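Why I still want paper timetables

9 Jan 2024

In January the bus stop in Grineck lost its paper timetable. Now there is only a code for the telephone. I think this is a mistake.

My telephone is often without battery, and many older passengers have none. A sheet of paper costs very little and everybody can read it. 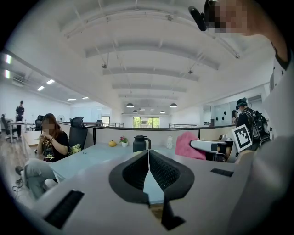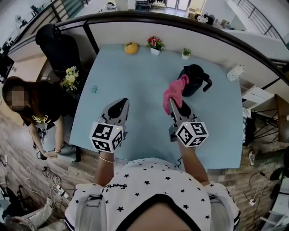
What the town could do

Prollness kept paper at 63 stops, and changes it 3 times in a year. I would gladly wait some 15 minutes in the rain, if only I knew it was 15.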